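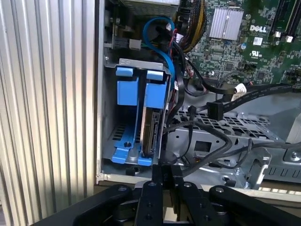 Unit 4: Inside a Desktop Tower

Read this handout before the Wednesday lab. The teardown bench has one Dell tower, and each group works on it in turn.

Storage
The hard drive slides into a blue plastic carrier, and the carrier sits in a metal cage. To take a drive out, unplug the power connector and the SATA data cable first, then squeeze the two tabs on the carrier and pull. Hold the drive by its sides. Pull cables by the plug, never by the wire.

Power supply
The supply turns wall current into the 3.3, 5 and 12 volt lines the parts need. Yellow wires carry 12 volts and black wires are ground. Copy the ratings from the label onto your worksheet. Do not open the supply.
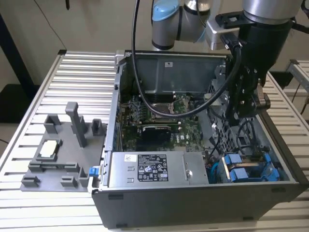
Fig. 2. Tower on its side with the side panel off. The CPU socket is empty.

Motherboard
Find the CPU socket, the expansion slots and the memory slots. Keep fingers and tools out of the socket. An expansion card lifts straight up from its slot after the bracket is released.

Before you start
Power cord out, wrist strap on. Screws go in the tray, sorted by part.

Worksheet
Sketch the board and label 5 parts. Trace the data cable from the drive to its port and write down the port name. The Simard reader, chapter 4, covers connector types. Worksheets are due at the start of the next lab.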